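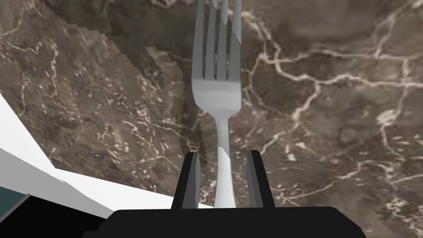 PLORKORA DEMO COLLECTION — WORKING MEETING MINUTES

Aug 6, 2019
Present: sim team, collection team, training team (by phone, dropped twice)
Shares: 4 | Comments: 2

1. Last minutes

Accepted. One fix: the Olteck license item was "renewed", not "reviewed".

2. Count so far

Kitchen set, fork task. Target is 1000 good episodes. We have 518 kept as of this morning. Of those, 420 checked by a second person, rest still in the queue. Collection team says pace is ok but checking is the slow part. Training team wants only checked ones from now on. Agreed.

Discussion on whether to lower the target. Training says no, the April model was trained on too little and froze near the counter edge. Target stays.

3. Fork task, wrist view

Went over stills on the big screen. Main points:

— Jagged shadows on the marble. Stair-step edges, very visible on the dark brown. Sim team can raise shadow map resolution, costs render time. Training worried the model will learn the blocky edges as if they were something. Sim to try one higher setting on a small batch and report frame times.

— Marble texture is blurry close up. Low priority.

— Start position. Too many episodes begin with the gripper nearly lined up already. Want more like the one below, fork off to the side of the left finger, handle end hidden behind it. The model has to learn to shift over first. 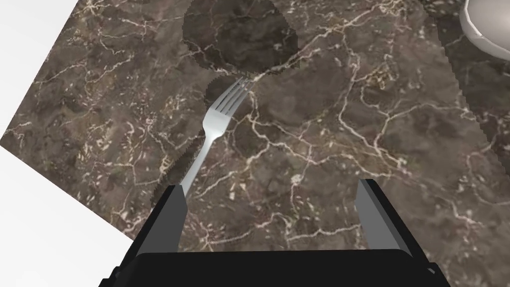 Wrist view, fork face down on the marble, bowl in the corner.

Question from training: does face down vs face up get logged? No. Should be. Collection to add a field, fill in by hand for the old ones. Groans.

Also asked for episodes with the bowl nearer the fork. Bowl position is randomized now but the range is narrow. Sim to widen it. Not so wide it hangs off the counter please.

4. Grasp point on the handle

Long one. Some operators grab the handle low, some close to the neck. Both lift fine in the sim. Training would like a mix but labeled. Collection says operators will drift back to whatever is easy unless told otherwise. Decision: alternate in blocks of 20, low then high, operator notes it at the start of the block.

Side point — a fork held upright by the low end of the handle takes the tines out of the wrist view at the top. Does it matter for the placing step? Nobody sure. Training will check wether the outside camera covers it.

5. Views with not much in them

The auto filter has been throwing out clips where the wrist view goes mostly to one flat color. It's meant to catch broken renders, but it is catching good clips too, when the arm swings away from the counter and gets a big stretch of plain teal.

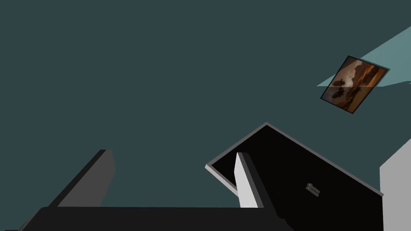 Filter is off until it is fixed. Collection to pull the rejected clips back out of the trash folder and go through them again. Do not empty the trash folder. Training pointed out the model needs these, at run time it will see the same thing and has to know how to carry on from there. Suggest the new filter look at the whole clip, and only drop if every frame is flat. Sim will write it.

Someone asked about turning down the tilt on the wrist camera. No, keep it. Changing it now means two kinds of data.

6. Operator controls

Kinyua controller build has a lag on gripper close, shows up as a double squeeze in the logs. Old build was fine. Go back to the old build on all stations. Episodes with the double squeeze: keep, tag them, decide later.

Breaks between blocks are being skipped. Please take them, the late-shift episodes are noticably jerkier.

7. Storage

Gumitetti share almost full. Move the unchecked queue to the second disk. Raw video stays, the small previews can go.

8. Actions

Sim — shadow setting test, bowl range, new filter
Collection — face up/down field, grasp blocks, recover clips, roll back controller build
Training — outside camera check, short note on what counts as a good episode (asked for last time too)

9. Other

Next task after forks: spoons or the bowl? Ran out of time. Put first on next agenda.

Closed early, room needed.

Related
- Plorkora minutes, April
- How to tag an episode
- Olteck license notes
- Controller build list

Contact the collection desk | © 2019 Plorkora | Back to top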